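Ullico publishes working rules for hand-held gripper sessions

9/4/24

Ullico has published a set of working rules for people who record manual tasks with hand-held grippers, the kind of recordings used to teach robots to handle household items. The rules apply at its Sallmont site from now on and will be extended to the Dolano site in November.

The document is short. An operator may record no more than 300 takes in a shift and must stop for a break after 2 hours. Each session needs a named supervisor, who checks the grippers before the first take and signs the log after the last one. Any take in which a gripper slips out of the hand has to be marked and kept, so that faults can be traced later.

Loretta Pennington, who led the drafting, said the older guidance had been written for fixed robot arms and left out most of what operators asked about. "They wanted to know when they could stop, and who to tell if their wrists hurt," she said. The team went through 512 session logs before settling on the limits. 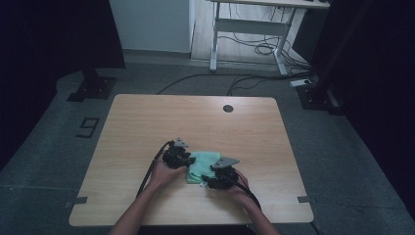

Cloth handling has a section to itself, as it takes up the largest share of recording time at Sallmont. Items must be reset by hand between takes, and the starting state noted in the log. The same section deals with leads. With a cable running from each gripper, as when two are used together on a crumpled cloth, the operator must be able to reach across the table without pulling either one tight. Cables on the floor must be kept clear of where the operator stands.

Bíró, which supplies operators to both sites, has agreed to follow the rules. Comments can be sent to the Sallmont office until the end of November.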